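Teaching the Line to Handle Glass

At Pratorness, the packing staff now spend part of each shift showing machines how to do it.
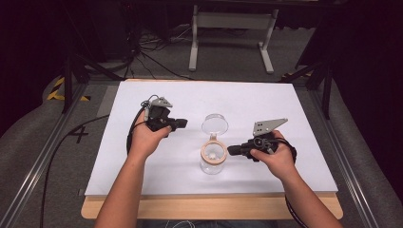 What happens to a packer's job when the packing is automated?
At this plant it splits in two. One part is still packing, mostly of items the arms cannot handle. The other part is demonstration work, in which the packer performs a task with hand-held grippers and the recorded motion becomes training material for the arms on the line.

Pratorness packs kitchen storage goods for mail-order customers. The catalog runs to 784 items, and lidded glass is the hardest group to automate. A jar has to be held firmly enough not to slip and gently enough not to chip. A hinged lid adds a second motion, which requires one gripper to steady the body while the other works the lid.

The demonstration stations are simple. A white board sits on a wooden tabletop between two aluminum rails, with gray padding to either side. The operator holds one gripper in each hand, with the jaws facing inward, and cables run from both. A clear jar with a wooden collar and a flip lid stands between them.

Binta Nwankwo packed by hand for nine years before moving to the stations in April. She says the first difficulty was giving up her fingers.

"With your hands you feel when the clasp is about to go," she says. "With the gripper you have to watch for it. I was slower than a new hire for the first two weeks."

The unit collected 2,097 accepted demonstrations in its first quarter of operation. A demonstration is rejected if the item is dropped, if a jaw leaves the work area, or if the operator stops partway. Rejected runs are kept in a separate store and reviewed by the process engineers.

Tove Hedegaard runs the unit. Her main concern at present is scheduling. Demonstrators work in blocks of 68 minutes, followed by a change of task, and the limit was set after complaints of sore wrists. A packer holds a jar for a few seconds and lets go. A demonstrator holds the grippers for the whole block, and the weight adds up in the forearm.

Pay was the other dispute. Under the old system, packers earned a bonus on volume. Demonstration produces no volume, so those who moved lost the bonus until a flat station rate replaced it. Staff on the packing line still question the rate. Their argument is that the line now receives the awkward orders, the arms take the easy ones, and the volume target has not been lowered to match.

Hedegaard accepts the point. "The mix changed and the target stayed where it was," she says. A revised target is being tested on the Gritby line, which handles mixed boxes. Phuthong, the line for single glass items, has no hand packers left on the evening shift. Its former crew was divided between Gritby and the stations.

Skill records have also changed. Tinar, the plant's training software, used to list packers by speed grade. It now carries a second grade for demonstration, based on acceptance rate and steadiness of motion. Several of the fastest packers scored low at first, as short, quick movements are hard for the arms to reproduce.

Nwankwo holds the top demonstration grade. She still takes two packing shifts a week, at her own request, and trains new operators on the lids before they start on anything else.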